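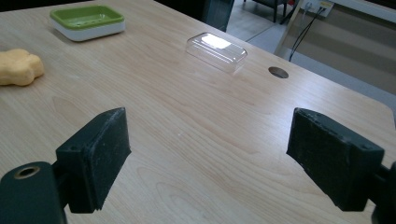 The table, pale wood, wavy grain and all.

About Clismont

Small evening and weekend school for bookkeeping and office skills. Second floor, over the tile shop on Mutiso Street. Been here since 2009. Same stairs, new carpet.

Who we teach

Mostly adults. People going back to work after kids, people who run a food truck or a salon and are tired of the shoebox of receipts. Some come straight from high school and that's fine too. You need to be 17 or older. No math test to get in. If you can use a calculator and are willing to ask when you're lost, you can do the first course.

How it started

Yevhen Savchuk did the books for a lumber yard for a long time and kept getting asked to help other people's brothers-in-law with their taxes. He started a class in a church basement with five students and one printer. The printer died in week two. Classes moved twice before the current place, first to a room behind the Vutar print shop (too loud, and the smell) and then here.

Mwangi Mfaume joined a few years later to teach payroll, and took over the schedule as well after the schedule got away from everybody. If you call in the morning you'll probably get Mwangi. Afternoons it goes to the machine, leave a message, speak slow.

What we offer

Bookkeeping 1. Ten weeks, two evenings a week. Debits, credits, bank reconciliation, reading a statement without panicking.

Bookkeeping 2. Ten weeks. Month end, year end, depreciation, inventory. You need Bookkeeping 1 or a talk with Yevhen first.

Payroll Basics. Six weeks. Withholding, time sheets, the forms, the deadlines for the forms.

Spreadsheets from Zero. Four weeks, Saturday mornings. Fills up first every term, dont wait on this one.

Elum. Our open study hour, before evening class. Free for anybody enrolled. Named after the first student who kept showing up early and asking for one. Bring your homework or bring your own actual books, we'll look at either. We don't file anything for you and can't sign anything, please stop asking Mwangi.

Class size

Small. One teacher, one room, everybody can see the board. When a class is full we start a waiting list and we do call people off of it. Pick up the phone when we do, we only try twice.

Some numbers, because people ask

2,236 students have finished at least one course with us. 53 are enrolled this term. Over 2,000 of those finishers took Bookkeeping 1, so yes, that's the main thing we do.

We don't publish a job placement number. We've seen what other places put in theirs. What we can do is put you in touch with former students who said it's ok to call them, and you can ask whatever you want.

What it costs

Prices are on the Courses page. You can pay by the month at no extra charge. Books are included, calculator is not. Drop in the first week and you get it all back, second week half, after that sorry. If something bad happened, illness or a death in the family, come talk to us and we'll move you to the next term.

What we're working on

A second Saturday class, starting in July if we can find a teacher. If you have taught payroll or spreadsheets to adults and don't mind stairs, write to us. Also a Spanish section of Bookkeeping 1. The workbook is translated up to chapter six, the rest is slow going. And better chairs. We know about the chairs.

Getting here

Door is to the left of the tile shop, green buzzer, push hard. Street parking is free after 6. The lot behind the building belongs to the dentist and they do tow. Bus stops at the corner. There is no elevator, so if stairs are a problem tell us when you sign up, the library lets us use their ground floor room and we've run whole courses there.

Contact

Phone is best. Email gets answered too, usualy next day, slower around tax season for reasons you can guess. Office is open mornings and for an hour before every class. Closed the last two weeks of December.

Page updated April 2026. Fall dates go up once the Saturday teacher thing is settled.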